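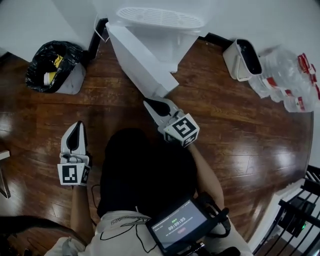 August 2018
By the Endencombe press office

Endencombe Releases Skostidar Handheld Gripper Kit for Recording Manual Tasks

Endencombe today released Skostidar, a two-handed kit for recording household and light commercial tasks for use in robot training. The kit lets an operator do a task directly with a pair of hand-held grippers, without a robot on site. The recordings are then used to train arms fitted with the same finger geometry.

Each kit contains two grippers, two marker mounts, a shoulder-worn display with bracket, a head-mounted camera, a cable set and a carrying case. The grippers use white plastic fingers with black rubber contact pads. The mounts are white cubes with square black-and-white fiducial markers on their faces, so that the position and angle of each gripper can be worked out from the video after a session. Marker size differs between faces. The larger markers are read at arm's length and the smaller ones at close range.

The display shows a session timer and the state of each connected device. Recording is started and stopped on the touch screen. Cables run from the grippers along the arms and should be fastened at the wrist and above the elbow. A wireless version is not planned for this release.

Skostidar weighs 800 grams as worn, not counting the battery pack. Gripper opening is sampled along with the video and stored in the same file. Files can be exported in two open formats, and the export tool runs on Linux and Windows. A Mac version is in testing.

Before release, the kit was used for a field trial run by Prirkau, a contract data firm. Operators recorded 3,000 sessions in homes, small offices and stockrooms. Tasks included moving small appliances, sorting bottled drinks, emptying bins and wiping down counters. Of the first 502 sessions, 266 were accepted without manual correction. Most of the rejected sessions had one marker cube hidden behind the operator's forearm for too long. The mounts were moved forward and the cube faces enlarged as a result. Sessions recorded with the earlier mounts can still be processed, but they need the older calibration file.

Glossy floors and strong window light also caused tracking errors during the trial. The release software includes a filter for marker reflections, which is on by default. Endencombe recommends a short test recording in each new room, and a second one if the lighting changes. The filter adds to processing time and can be turned off for matte surfaces.

The grippers are not rated for liquids, food contact or live electrical work. Rubber pads are a wear part and are sold in packs of eight. Pads should be replaced when the surface is smooth or has begun to lift at the tip.

Skostidar can be ordered now from Endencombe and, for customers in Ireland, from Ó Dubhghaill. Orders placed through Ó Dubhghaill include on-site setup and a half day of operator training. Volume orders ship from January. Pricing is given on request and depends on the number of kits and the support term.

Endencombe designs and builds recording equipment and grippers for robot training. Prirkau received trial kits at no charge and holds no stake in Endencombe.

This website uses cookies to improve your experience. By continuing to browse, you agree to our use of cookies. Accept | Settings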